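Lista: mantenimiento-textil
Asunto: Re: Marca rectangular en moqueta de bucle, sala de espera 2.ª planta
De: Teodora Stojanovska
Para: mantenimiento-textil
Fecha: 18 de mayo de 2021

Hola, Ilir, y resto de la lista:

Respondo por partes debajo de tu texto. He recortado lo relativo al presupuesto porque ya lo contestó Stavros.

Ilir Milošević escribió:

> Tenemos 349 m² de moqueta gris en losetas, instalada por Surnar hace
> cuatro años. En la zona de butacas ha quedado una marca rectangular,
> algo más clara y de tono más cálido que el resto, con los bordes
> rectos. He pasado aspirador con cepillo rotativo en los dos sentidos
> y sigue igual. ¿Residuo de adhesivo, decoloración o aplastamiento?

Con los datos que das no se puede cerrar el diagnóstico, pero sí ordenar las hipótesis. El cambio de tono apunta en primer lugar a una diferencia de exposición o de suciedad: un objeto plano y de base rectangular (una alfombrilla, un expositor, una caja de registro provisional) que estuvo mucho tiempo en el mismo sitio protege el pelo de debajo. El pelo de alrededor se oscurece con el tránsito y el protegido queda como estaba. En ese caso la marca no es una mancha y ningún quitamanchas la va a eliminar. Lo que hay que limpiar es todo lo demás.

La segunda hipótesis es el residuo de cinta de doble cara. Suele verse como un marco, con el perímetro más marcado que el centro, y al tacto se nota pegajoso o rígido. Si además retiene polvo, con el tiempo oscurece en lugar de aclarar, y por eso me encaja menos con lo que cuentas.

El aplastamiento puro lo dejaría en tercer lugar. Produce un cambio de brillo que depende del ángulo desde el que se mira. Prueba a observarla desde los cuatro lados: si desde alguno desaparece por completo, es fibra tumbada y se recupera con vapor y peine. Si el tono se mantiene desde todos, descártalo.

Adjunto una toma de nuestra zona de butacas, donde tenemos algo muy parecido en una moqueta jaspeada de grises:
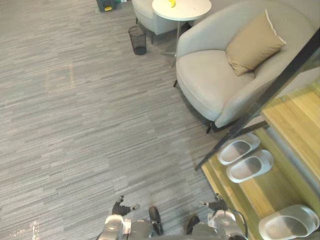
Zona de butacas. La marca rectangular, muy tenue, queda hacia la izquierda del centro, en el suelo despejado.

El reflejo de la esquina inferior izquierda es luz sobre la moqueta y no tiene relación con la marca. Lo menciono porque en la inspección visual un brillo así confunde bastante: conviene bajar el estor y usar una luz portátil rasante antes de decidir nada.

> El dibujo es de trazos cortos. Me dijeron que eso disimulaba todo.

Disimula la suciedad puntual y las juntas, pero muy poco las formas geométricas grandes. El trazo corto en gris claro, medio y oscuro rompe el contorno de una gota de café. Un borde recto largo que cruza el dibujo, en cambio, el ojo lo sigue aunque la diferencia de tono sea mínima.

> ¿Qué secuencia de limpieza seguís vosotros?

La nuestra para esa zona:

1. Retirar del suelo lo ligero (papelera, mesa auxiliar) y desplazar las butacas fuera de la superficie de trabajo.
2. Aspirado en seco, dos pasadas cruzadas.
3. Prueba de solidez del color en una loseta poco visible, con paño blanco humedecido.
4. Pulverización de Flandisness diluido, con 30 minutos de actuación, sin empapar la base.
5. Cepillado mecánico suave y extracción.
6. Secado con ventilación forzada. Los muebles no vuelven hasta que el soporte está seco también por debajo.

El punto 6 es el que más se incumple. Unas patas finas concentran el peso en muy poca superficie, y sobre pelo húmedo dejan huella. Si son metálicas y la pintura está dañada, además puede haber óxido. Nosotros ponemos deslizadores de fieltro en las butacas y revisamos que no se hayan despegado cada vez que las movemos.

La base en estrella de las mesas auxiliares plantea otro problema: es plana y tapa bastante suelo entre brazo y brazo, así que el aspirador no entra bien y se forma un cerco. Hay que levantar la mesa y aspirar debajo; empujarla unos centímetros no sirve de nada. En cuanto a las papeleras, las de malla metálica pesan poco y se apartan enseguida, pero si se usan sin bolsa cualquier líquido llega al suelo. Young-sook Wi propuso en su día fijar un fondo ciego a las nuestras y sigo pensando que tiene razón.

> ¿Tapizados en la misma intervención o aparte?

Aparte, y antes que el suelo. En butacas de respaldo envolvente el polvo se acumula en el encuentro del asiento con los brazos y a lo largo del vivo del cojín. Boquilla estrecha, sin cepillo duro. Los cojines sueltos claros con ribete blanco se tratan por separado: el ribete delata enseguida cualquier transferencia de color. Antes de lavar la funda hay que leer la etiqueta. El ejemplar que mandamos a Skistow volvió con el vivo encogido.

> Última opción: cambiar losetas. Me quedan de reserva.

Puedes hacerlo, pero con una reserva guardada cuatro años en almacén vas a tener el mismo problema a la inversa, con losetas nuevas y más limpias junto a losetas con tránsito. Si al final sustituyes, toma piezas de una zona de uso parecido (detrás de un armario no vale) y coloca las nuevas donde estaban esas. Respeta la flecha del dorso, porque con un dibujo direccional un giro de 90 grados se ve desde la puerta.

Antes de todo eso, haz la prueba de extracción en una franja que cruce el borde de la marca, mitad dentro y mitad fuera. Si al secar el borde se ha atenuado en la franja, era suciedad diferencial y basta con limpiar la sala entera. Si sigue igual, será decoloración y habrá que hablar con el fabricante.

Gorazd Obradović tiene la ficha técnica de Macedo con los pH admitidos para poliamida. Gorazd, ¿puedes subirla al archivo de la lista? La versión que hay colgada es la antigua y le falta la segunda hoja.

Ilir, dinos también el tipo de soporte (bitumen o PVC) y si el adhesivo es removible, porque cambia la cantidad de agua que admite.

Un saludo,
Teodora Stojanovska

--
Para darse de baja, envíe un mensaje con el asunto BAJA a la dirección de administración de la lista.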